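Lerolgate Home Forum > Small Spaces > Felt on a work table, keep it or pull it off?

hollis_flat2
Posted 8:14 pm

I have a table with blue felt over the whole top, more of a teal in daylight. Corners are rounded. It came from a card club that was closing and I paid 40 dollars for it. I've been using it as the place where everything from my pockets and the bathroom bag gets sorted out before it goes in a drawer. Phone, tape measure, toothpaste, a jar of seasoning I keep taking to work and bringing back.

The felt is good for the phone. I put it down face up and it doesn't slide or get scratched. It's bad for anything that might leak. I also have a folding divider standing behind the table, the beige woven kind with thin tan and brown stripes, and I'd like to keep that where it is.

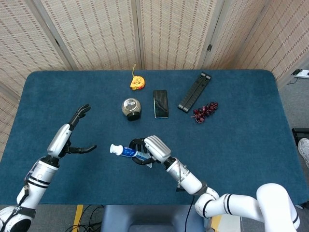 So the question is whether to pull the felt and refinish whatever is under it, or leave it and put something over the part I use most. I rent, the room is small, and I don't have a garage to strip a table in.

rawiri_pearce
Posted 8:40 pm

Leave it. I pulled the felt off one of these and spent two weekends scraping glue. What was underneath was particle board with staple holes all the way around. I ended up covering it again.

Get a tray for the toothpaste and anything else with a cap. Done.

Memex
Posted 9:02 pm

Disagree with Rawiri. Felt holds dust and crumbs and you can't wipe it down. If you're setting a jar of anything ground on it, sooner or later that's going in the fabric. At least stand the jar up. I see it on its side in yours and I wouldn't trust any lid that much.

rawiri_pearce
Posted 9:10 pm

A lint roller takes care of crumbs. I've had mine six years.

Memex
Posted 9:13 pm

Lint roller doesn't do anything for pepper. Ask me how I know.

eunseong_yeo
Posted 9:31 pm

You can do both. I have a clear vinyl cover from Pludonel on a felt table, cut to size. They ask for the measurements and they're fussy about rounded corners, so trace one corner on paper and send that in too. Mine took 2 weeks to arrive. It smelled for a few days with the window open and then it was fine.

The downside is that things slide on vinyl, so you lose what you like about the felt. I left a strip uncovered along the back for my phone and keys.

hollis_flat2
Posted 9:50 pm

The strip is a good idea. Most of my stuff ends up on the back half anyway. Does the vinyl curl at the cut edge?

eunseong_yeo
Posted 9:58 pm

A little in winter. I put a heavy book on it overnight and it went flat.

Memex
Posted 10:05 pm

Still think you're keeping a card table for the sake of keeping a card table. But if you cover it, get the thicker vinyl. The thin one wrinkles.

Also, what's the divider like to clean? I've been looking at one with the same kind of panels for my entryway.

hollis_flat2
Posted 10:22 pm

Vacuum with the brush attachment, that's all I've ever done. The hinges get stiff if you leave it in one position for months. A drop of oil fixed mine.

I'm going to try the vinyl with the strip at the back. I'll measure tomorrow and post when it's in. The jar goes back in the kitchen either way.

rawiri_pearce
Posted 10:25 pm

Tray is cheaper.

Thread views: 1338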